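From: Gallagher
To: Gistinstead garment care list
Date: 2026-09-09
Subject: Re: Folding quilted coats for bin storage

On the list, a member wrote:

> I have tried the usual shirt fold on a long puffer coat and the result
> will not stay closed. The sleeves spring back out and the collar pushes
> the top layer up. Should the front be snapped first? Also, is there any
> reason not to use a vacuum bag? I have the Sumeo bags already and would
> like to get the coat into one of the low bins before the closet is
> painted.
>
> The coat is polyester fill, hip length, stand-up collar.

Snap the front first, all the way down. An open placket lets the two halves slide over each other during the second fold, and most of the springing back starts there. Check the snap nearest the hem in particular. It carries the load when the lower body is turned up.

Working order I use on a bed, front side up:

1. Spread the coat flat and pull the hem square to the side seams.
2. Extend both sleeves and press the air out toward the cuffs with a flat forearm.
3. Fold each sleeve across the body at the shoulder seam, one over the other, cuffs pointing down.
4. Turn the sides in to meet the sleeves. Stop short of the placket so the snaps do not end up under a crease.
5. Fold the hem up to chest level, wait a minute for the air to leave, then fold once more toward the collar.

Leave the collar outside the last fold. A thick one will not lie flat, and if you force it under, the whole stack opens again. Empty the pockets before step 1.

A plush blanket is a usable surface. It grips the shell fabric, so the coat stays where you put it, but you have to lift the hem to square it instead of dragging it.

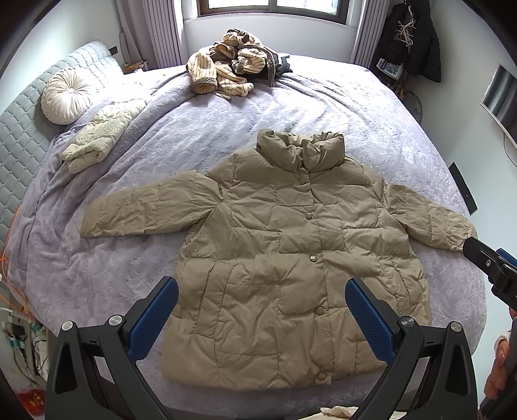

Quilted coat, front side up on the bed, snaps down the placket.

On vacuum bags: polyester fill tolerates them for a short period. I bagged one coat in February for 8 weeks and the panels recovered after a tumble on low with no heat. I would not leave one compressed over a full summer. Down is a separate question, see message 331 in the archive.

For the low bins, the Baltodness 7 takes one coat of this length folded as above, with the lid closing without pressure. Two will go in if the second is turned so the collars are at opposite ends.

Gallagher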